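3. What people told me about cold drinks

I should say up front that I didn't set out to study drinks at all. My project was about how households in Clanach share kitchen space, and the diary form I handed out had one little box at the bottom marked "anything else." People filled that box with complaints about soda. So many of them did it that I gave in and wrote a second form, and that second form is where most of this section comes from.

I ended up with 513 usable diary entries. A usable entry, for me, was one where the person wrote down what they drank, where it had been stored, and how they felt about the temperature. I threw out entries that only said "fine" (there were a lot of those, and I still feel a bit guilty about it). The households were split between Clanach and Vinotby, and I visited every one of them at least once, usually in the late afternoon when someone was home and thirsty. 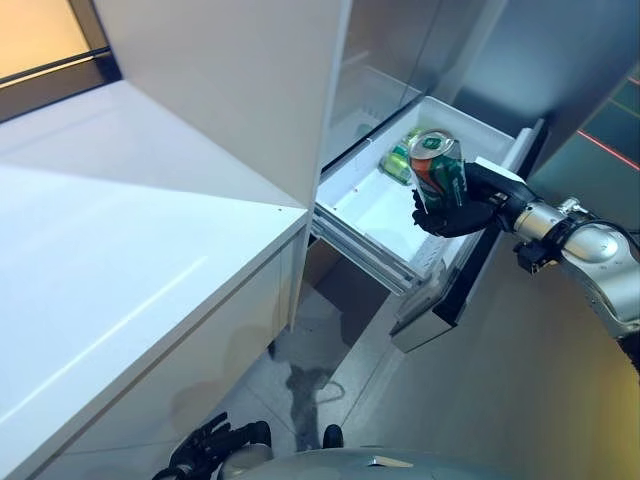

Storage habits were the first thing I coded, and I went in expecting it to be dull. I had four codes: door shelf, main shelf, freezer, and out on the counter. The freezer code gave me the most trouble by far, as people mean very different things by it. For some it's a pull-out drawer like the one in Figure 2, with a can going in or coming out over the open bin, and for others it's an ice box the size of a paperback where a can only fits if you move the peas. I kept them together as one code in the end, but I marked the drawers with a small d in my notes so I could split them later. Drawer people wrote longer entries. They also used the word "slushy" a great deal, mostly as praise!

Taste is where things got messy. I had borrowed the five-point scale from the Pullivon survey, which asks people to rate a drink from flat to sharp, and it works nicely on paper. In real kitchens it fell apart fast. One household in Vinotby rated everything a five for the whole of October and then told me, quite cheerfully, that they had thought five meant "cold." After that I rewrote the instructions and read them out loud on each visit, which took forever but did clean up the later entries. The early ones are marked in the appendix, and I'd ask anyone reusing the data to leave them out of the averages.
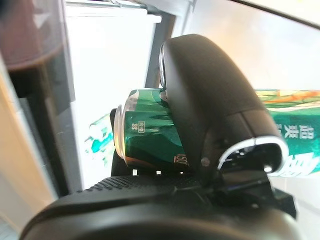 Figure 3. A green beverage can held on its side, lid to the left.

The other thing I'd do differently is ask about guests. Chung's model of household sharing treats visitors as extra residents for a few hours, and I followed it without thinking very hard. But guests don't choose where the drinks are kept. They get handed something, they say thank you, and then they write in my diary that it was too warm. About a third of the warm complaints in Clanach came from people who didn't live at the address. I've left them in the totals and taken them out of the storage comparison in Section 4, where they made the counter look much worse than the residents thought it was.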